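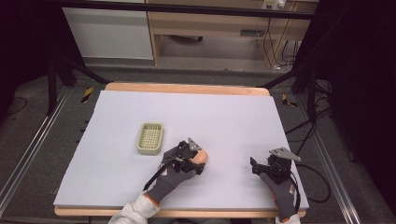 Chapter 11
Comparing Grippers by Hand

Search this book Go Clear

A gripper can be tested before there is an arm to put it on. Many labs now build the gripper as a hand-held tool first, give one to each hand of an operator, and run the same pick-and-place work that the finished machine will do. The operator supplies the reach and the wrist motion. The gripper supplies only the jaws, so most of what goes wrong at the object can be traced to the jaws or to the way they were aimed.

The chapter opens on a trial of this kind. The station is a table with a white foam board on it, the operator wears work gloves, and each hand has its own gripper with a cable running from it. The left gripper is closed on a smooth, rounded, peach-colored object. A pale green basket with a perforated bottom sits on the board to the left of it.

Rounded objects are a good place to start a comparison. A flat jaw touches a sphere over a very small area, and the contact moves if the operator comes in too high or too low. A box forgives both errors. When two grippers score the same on boxes, a round object will often separate them – the one with softer or slightly curved pads usually holds at a lower closing force.

The trials used in this chapter were planned by Covadonga Lorente and Florencio Requena for a comparison of two jaw designs, the Arnside and the Mitov. The Arnside jaw is stiff and narrow. The Mitov jaw is wider and bends a little under load. Both were run on the same task set, 131 trials for each design, and the operators changed jaws at the halfway point of every session.

Three things were written down for each trial: whether the object was held on the first close, whether it shifted in the jaws during the move, and where it was released. Time was recorded as well, but Section 11.4 explains why time is a weak measure when a person is doing the reaching. A practiced operator can make a poor gripper look fast.

Cables deserve more attention than they usually get. A cable that pulls on the tool changes the angle of the wrist, and the operator corrects for it without noticing. Before the first trial, hold each gripper at the four corners of the work area and check that the cable stays slack at all of them.

After reading this chapter you should be able to:

– set up a fair comparison between two grippers
– choose objects that show a difference between them
– tell a grasp failure from an aiming failure
– read a results table such as Table 11.2

Readers who have not worked through contact area and friction should go back to Chapter 2 first.

11.1 Choosing the Test Objects

A test set should be small enough to repeat in one session. Begin with the objects the gripper will be asked to handle in service, then add one that is harder to hold than any of them.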